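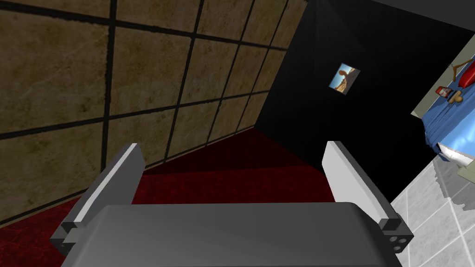 Teleoperation working group, minutes
Posted 5/26/25 by the Jodport lab office
2 min read

1. Demonstrations. 300 simulated episodes recorded by remote control since April; 17 rejected for operator lag. Kurkeson replay build accepted.

2. Wrist view. Roll drift noted on approach to the cloth-covered surface. 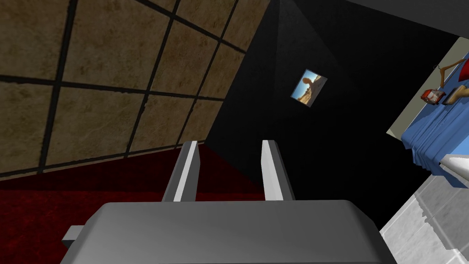
Operators to level the wrist before closing the fingers. Grota room layout unchanged until the next batch.

3. Hand guiding. Lecomte arm trial deferred. Labelling of grasp start remains inconsistent.

Action: re-record rejected episodes.

Contact the lab office | Back to top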